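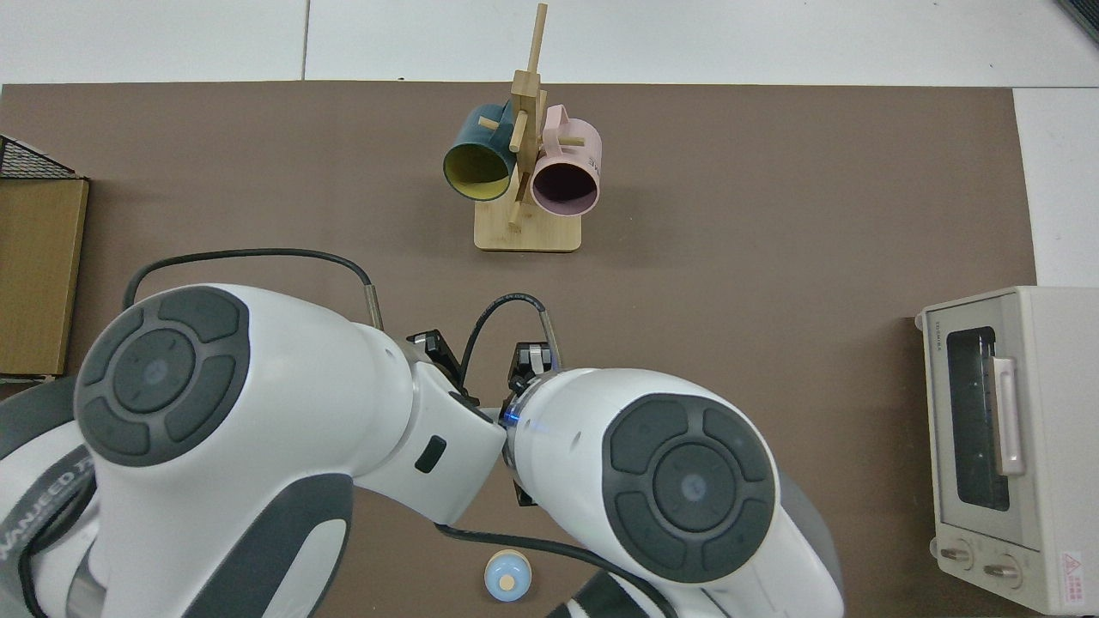 4. Storage, choice and retirement of everyday mugs

4.1 Why storage belongs to the analysis

In Section 3 we treated the mug mainly as a thing which is bought or received. The larger part of its life is however spent in waiting. Between two uses a mug stands in a cupboard, hangs on a hook or stays in the drying rack, and the place where it waits has an effect on how often it is taken. Studies of household consumption usually record what people own and what they throw away. The time between these two events is described more seldom, and for small kitchen objects we found very little that could be compared with our own material.

We use the word "active" for a mug from which somebody in the household drank at least once during the diary period. All other mugs are called "resting". The word "resting" was chosen with some care. In the pilot interviews in Hjaltested we spoke first of "unused" mugs, and several respondents objected to it. They explained that the mugs in the back of the cupboard were kept for guests, for painting, for soup, or for a child who had moved away and would visit again. These mugs had a use, but the use did not fall inside the period that we asked about.

4.2 Material and procedure

The questionnaire was sent to households in Akilville, Hjaltested and Skaltis. After the reminder letter 2,038 forms had come back. Forms on which the page about the kitchen was left blank were taken out, and from the remaining ones we kept 2,000 for the analysis, so that the shares of one-person and larger households were the same in all three towns. The questionnaire had 16 items on kitchen storage. They covered the type of storage, its height from the floor, whether it can be closed, who in the household puts the dishes away, and what happens with a mug that has lost its handle or has got a chip in the rim.

The diary part was smaller and was done on paper. Each household which agreed to it kept a sheet on the inside of a cupboard door for a period of 2 weeks and made a mark for each mug that was taken. The mugs were identified by the household itself with short names of its own choice. This produced names such as "the heavy one", "blue from the lake" or "Sunday". We had planned to replace these names with codes before the analysis, but we kept them, for they often told us how the mug was distinguished from its neighbors, and this became a question of its own (see 4.5).

We should mention one weakness of the procedure. A sheet on the cupboard door is easy to fill in if the mugs are in this cupboard. If they hang at another place in the room, one has to walk to the sheet. It is therefore possible that use was recorded less completely in homes with open storage, and the differences reported in 4.4 may be too small for this reason.

4.3 Types of storage

On the basis of the answers we separate four types. The first is the closed cupboard, in which mugs stand on a shelf, often in more than one row and sometimes stacked. The second is the open shelf. The third is the rail or row of hooks fixed under a wall unit. The fourth is the free-standing mug tree, a post on a base with short pegs that point in different directions (Figure 2). Drying racks were first counted as a fifth type, but almost every household with a rack also named one of the other four, and the respondents themselves did not see the rack as a place where mugs belong. We record it as a stage between washing and storage.

The mug tree deserves a closer description, as it differs from the other types in three points. It can be moved. It occupies the table or the worktop, which in small kitchens is the space that is most in demand. And it has a fixed number of places, so that a household which owns more mugs than pegs must decide which ones are to hang there. In the closed cupboard such a decision is never forced, because one can always push the front row a little further to the back.

It is also the only type where the position of the mug is given by the object. On a shelf some households put the mugs with the opening upward and others with the opening downward, and both groups defend their habit with the word "hygiene". On the tree in Figure 2 the openings of both mugs face downward, the left one also to the side, and the insides remain open to view. The colors of the inside are then part of how the kitchen looks. In the figure the dark teal mug has a pale yellow-green interior, whereas the pale pink one is nearly black inside. A respondent in Skaltis wrote that she had stopped hanging her light mugs after she noticed that visitors could see the tea stains in them. The same mugs had been used for years from the cupboard, and the stains had not been a subject.

4.4 Storage and rotation

With "rotation" we mean the degree to which use is spread over the mugs that a household owns. A household in which each person takes always the same mug has a low rotation, even if many cups of coffee are drunk. A household in which all mugs are taken in turn has a high rotation.

Before the study we expected that open storage would go together with higher rotation, as all mugs can be seen and reached equally well. The diaries support this only in part. For the open shelf the expectation was correct. For rails and mug trees we found the opposite tendency: a small group of mugs was used daily, washed, and hung back on the same place, and the resting mugs in the cupboard were hardly touched. The tree seems to work as a kind of border between the two groups. Once a mug has its peg, it is washed early so that it can return there, and this makes it available again for the next morning.

In closed cupboards the decisive factor was the order of putting back. Clean mugs were in most diaries placed in front, and the front mugs were taken next. The person who empties the dishwasher has in this way a strong influence on what the others drink from, although this person was seldom aware of it. In the interviews in Akilville we asked about this directly. Some respondents found the idea amusing, and one man said that he had believed for years that his wife preferred the gray mugs, while she took them only because he put them in front.

Household size had a weaker effect than we assumed. In one-person households rotation was low for all types of storage. In homes with children it was high, but irregular, with days on which the cupboard was empty by the evening.

4.5 Personal mugs

A mug was coded as personal when at least one other member of the household avoided it. This definition is narrower than the one used in Section 2, where we relied on the statement of the owner. The two do not always agree. There were mugs that a person called "mine" and that everybody used, and there were mugs which no person had claimed but which were still left for the father or the grandmother.

The names on the diary sheets are useful here. Personal mugs were named after the person or after an event, shared mugs more often after their color, size or print. In households that had bought a set of identical mugs, for example the plain white set from the discount chain Gimik which appears in all three towns, the respondents had difficulty filling in the sheet. Several of them wrote "white" on all lines. Others started during the diary period to see small differences, such as a scratch or a spot in the glaze, and in the closing interview they reported that they now had a favorite among the white ones. We must accept that the method has produced some of the attachment that it was designed to measure.

Two mugs of different color, as in Figure 2, are easier to keep apart, and in two-person households different colors were the most common way to mark whose mug is whose. The rule was in general not spoken about. When we asked how it had started, the partners gave different accounts or could not remember.

4.6 Retirement

A mug leaves the active group long before it leaves the home. The chip in the rim was the reason named most often, followed by the lost handle and by the arrival of a new mug. Here the storage type has again an effect. A mug without a handle cannot hang, so on rails and trees the damage leads to immediate removal. In the cupboard it moves slowly backward, and it may come forward again when the others are in the dishwasher.

Few respondents threw a damaged mug away at once. Pens, toothbrushes, seedlings and cooking fat were named as later contents. In Hjaltested, where many of the houses have a garden, mugs were also taken to the shed and counted there as tools. We had not asked for the shed in the questionnaire, and the number of resting mugs for this town is thus certainly too low.

Mugs that were received from a relative who had died form a separate case. They were rarely used and rarely damaged, and the storage type did not matter for them. We return to these mugs in Section 5, together with the other inherited tableware.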